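**Woven basket for small toys - keep it or change to plastic bin?**

**juska_home** wrote:

Hello all. I have a question about baskets, maybe a little silly, but I have thought about it since July and I would like to hear from people with more experience.

We have a dark brown wicker basket, rectangular with rounded corners, for the small toys of our daughter. I bought it at the market in Rambridge together with a second one for bread. I like very much how it looks. But my sister-in-law says that wicker is wrong for toys, because crumbs and dust go between the strands and you never get them out. She uses only smooth plastic bins with lids.

So my question: does somebody here use wicker for toys for a long time? How do you clean it? And do you put a cloth inside or not?

---

**Skukine** wrote:

Your sister-in-law is right, I am sorry. We had three wicker baskets and I gave all away. The first year is fine. Then the ends of the strands begin to come out and they catch on everything - sweaters, doll hair, the ear of one poor rabbit. Now I have plastic bins from the hardware store, I wash them in the bathtub and it is finished in five minutes.

---

**rambridge_attic** wrote:

I do not agree with Skukine. It depends a lot on the weave. If it is tight and the inside is as even as the outside, it can last for many years. My oldest one is from my grandmother and it holds onions now, before it was for yarn, and before that I don't know. Loose weave with thick sticks is for logs and nothing else.

To the first poster: pass your hand slowly along the inside. If your skin catches somewhere, cut this end with nail scissors, close to the weave. Do it again after some months.

---

**juska_home** wrote:

Thank you both. I passed my hand along the inside as you said and I found two ends near the bottom, already cut now. The weave is tight everywhere else, on the walls also.

About what goes in it: only soft and bigger things. The toy food, mostly, the kind without small parts. Blocks and little figures are in a drawer. I think this is a part of the answer already, because a soft ring the size of a donut cannot hide in a corner, and one plastic shoe of a doll can.

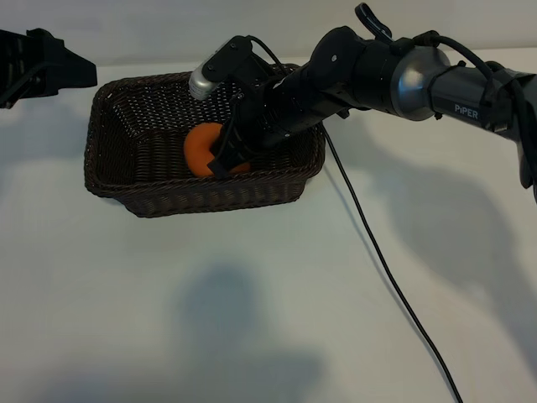

The other thing I noticed is the height of the walls. They are a little flared, so a child can see from above what is inside and doesn't turn the whole basket over on the floor. With the deep bin we had before, she turned it over each time, and I picked everything up each time. So for me the basket wins here, even if it is harder to wash.

But I still don't know about the cloth.

---

**Juvach** wrote:

No cloth! I made liners for four baskets, with elastic and small ties, it took me a whole evening. After one month the children used them as hats and capes. Also the crumbs collect in the fold of the cloth, so you have the same problem, only with laundry.

What I do: once per month I take everything out, carry the basket to the balcony, turn it over and hit the bottom with a flat hand. Then the vacuum cleaner with the soft brush, inside and outside. If it is sticky, a damp cloth with a drop of dish soap, then dry it in the shade. Not on the radiator, mine became crooked there.

---

**Skukine** wrote:

So balcony, hitting, vacuum cleaner, damp cloth, drying in the shade. Against rinsing a bin in the bathtub. I only say.

---

**Juvach** wrote:

Yes, it is more work, I don't hide it. But it stands in my living room and I look at it each day. I don't want to look at a blue plastic box with a lid.

---

**rambridge_attic** wrote:

One more thing about the size. People buy too big. I measured once in my house, and the baskets wider than 50 centimeters are always a mess, because everybody throws inside anything they hold in the hand. The small one stays in order.

And if it stands on a table or a shelf, glue little felt circles under the corners. I paid 60 cents for a sheet of them. Wicker can scratch a painted surface when you pull it, especially on white you will see each line.

---

**juska_home** wrote:

The felt I will do, this is a good idea, our table is white.

I decided so: basket stays, no cloth, only soft toys, and cleaning like Juvach does. The bread basket I will line with a kitchen towel anyway, because crumbs there are certain.

Skukine, I will think of you when I stand on the balcony and hit it.

---

**Skukine** wrote:

Good luck to you. If you change your mind, the bins with the round corners are easier to wipe than the square ones. I have also one spare lid that fits nothing, if somebody needs it.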